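Drying Time, Part Two: What the Spin Cycle Does

Sunday, May 13, 2018

The first part of this series dealt with line drying on the balcony and ended with a promise to look at the washer. Several readers wrote in to say that the washer was the obvious place to start. They were right, and I should have done this one first.

The question is how much of the drying job is already finished when the drum stops. My machine is a front loader with a choice of spin speeds, and the manual gives no figures for residual moisture at any of them. It gives a small bar chart with no scale. I have had the machine for six years and had never changed the spin setting from the factory default.

Method first, so that you can skip the results if you disagree with it.

The test load was eight identical cotton hand towels from a shop in Flistham. They had been washed enough times to lose whatever finish they were sold with. New towels shed water in the first few washes and would have spoiled the comparison. I left them spread out in the spare room for two days with the window closed and then weighed them together. The dry weight was 1667 grams. Every figure below is set against that number.

The scale is a Tilov parcel scale that reads to one gram. I checked it with a full, sealed water bottle before every weighing and the reading never moved by more than a gram. The load went straight from the drum into a plastic tub, with the tub already tared, and the weight was written down before anything else was done. Towels lose water to the room while you stand there deciding where to put the pencil, and I wanted that loss to be the same every time.

Each run used the rinse and spin program with no detergent. Detergent changes how water drains from cotton, and I had no good way to dose it identically. A normal wash will therefore give slightly different numbers from mine. I expect the ranking to hold.

I also ran the same load through the machine once at each setting before recording anything, to get the door seal and the pump into the same state. This is probably superstition, but it cost one morning.
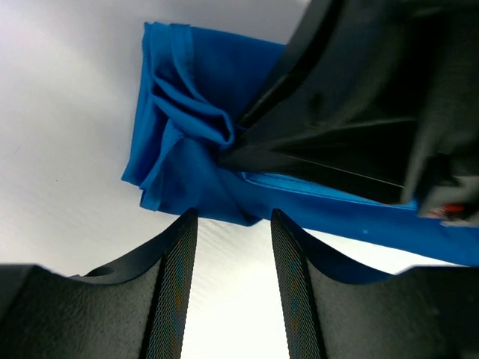 The lowest spin setting left a load that weighed more than twice its dry weight. In other words, there was more water in the tub than towel. Moving up one step took out a large share of that. Moving up the next step took out a smaller share, and by the top of the range the difference between neighboring settings was close to the difference between two runs at the same setting. The curve flattens early. If you plotted it with spin speed along the bottom, you would draw a steep line down to the middle of the range and then something nearly level.

This agrees with the physics as far as I understand it. Water in a wet towel sits in two places. Part of it lies in the gaps between the loops and the yarns, and a modest spin throws it out. The rest is held inside the yarns and in the fibers themselves, where the spaces are much smaller and the water is held much harder. The force in the drum rises with the square of the speed, so the top setting is far more violent than the middle one, but by then the easy water is gone. What is left has to be removed by evaporation.

The practical side is the time on the rack. I hung each load on the same folding rack in the same position, one towel per bar, and weighed the lot every hour until it came within 20 grams of the dry figure. The room was not climate controlled. I logged temperature and humidity with a Stidance sensor on the shelf behind the rack and threw out any run in which the humidity drifted by more than a few points. That cost me three runs, all of them on rainy days.

With the spin setting in the middle of the range, the slowest accepted run took 181 minutes longer than the fastest run at the top setting. I was surprised by how large that was, given how little water separated them coming out of the drum. After going through the hourly weights again I think the explanation is the thick hems. The body of a towel dries at a fairly even rate. The hem has several layers of cotton and a line of stitching, and it stays damp long after the rest has finished. A slightly wetter start means a much longer wait for the last part of the curve, where the rate of loss has already dropped to almost nothing.

To check this I ran the middle setting again and stopped the clock when the body of each towel felt dry to the hand, leaving the hems to take as long as they liked. The gap against the top setting shrank to something you could ignore. That is a poor test, because my hand is a poor instrument, but the direction is clear enough.

One thing that did change the result was how the load was hung. If a towel goes on the bar with a fold in it, the fold behaves like a second hem. I had been careful about this during the recorded runs. In ordinary use I am not careful at all, and I suspect that most of the drying time in this apartment is spent waiting for folds. One deliberately sloppy run at the top spin setting, with the towels put on the rack as they came out of the tub, took 177 minutes longer than the neat run at the same setting. Compare that with the 181 above. Spending a minute flattening the load was worth nearly as much as changing the setting on the machine.

I did not measure energy use in this round. The washer is on a shared circuit and the plug-in meter I own will not take the load. The Xiao meter that two readers recommended is out of stock at the only shop that ships here. Spinning uses very little electricity compared with heating water, so I do not expect the top setting to cost much, but I would like to have a number before I say so again.

Wear is the other open question. A faster spin presses the fabric harder against the drum, and there is a common belief that it ruins towels. I could find no source for this that gave a method. Weighing lint would be one way to get at it. The drain filter catches part of what comes off, but it also catches hair, coins and the paper label from a pair of socks, and separating these is more work than I am prepared to do for one post.

Some notes on fabrics other than towels. Polyester shirts come out of the middle setting close to dry and gain nothing from a faster spin except creases. Jeans behave like towels, only worse, and the waistband and pockets set the time for the whole garment. Turning them inside out with the pockets pulled clear helped more than any setting. Bed sheets tend to wrap themselves into a ball with other things inside, and the machine then cuts its own speed to protect the bearings. If your sheets come out soaking after a fast spin, look for this before blaming the pump. Taking the ball apart and running the spin again fixed it both times it happened to me.

My own settings have changed as follows. Towels and jeans now get the top speed. Shirts get the middle one. Sheets get the top speed, washed alone. The factory default, one step below the middle, is no longer used for anything.

Part three will be about fans. I have two sizes to compare and a better rack on order, and I plan to repeat the reference run on the new rack before using it for anything else. The heating comes back on in September and will upset the room conditions, so all of the fan runs need to be finished by then. The raw weights for this part are in the usual spreadsheet, on the second tab, with the three rejected runs marked in gray.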